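3.2 Talking to the people in the cab

I'd expected the crane operators to hate our questionnaire, and to be fair a few of them did. Most, though, were happy to chat once we'd put the forms away, so Solange Sutherland and I ended up doing 13 long interviews at the Plandanora yard in July. We asked mainly about wind — when they stop lifting, who makes the call, and how often the site manager argues.
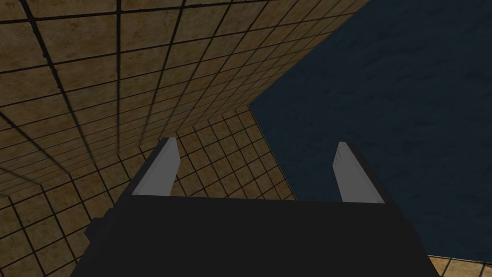
Figure 2. Simulated gripper with two light grey fingers.

What surprised me was how little anyone trusted the wind gauge on the jib. Three operators told us they watch the tag lines instead, and one goes by the flags on the Flumon warehouse next door! We coded all of this by hand (Ezekiel Greenberg did the second pass) and got more than 200 separate remarks, which we sort by theme in section 4.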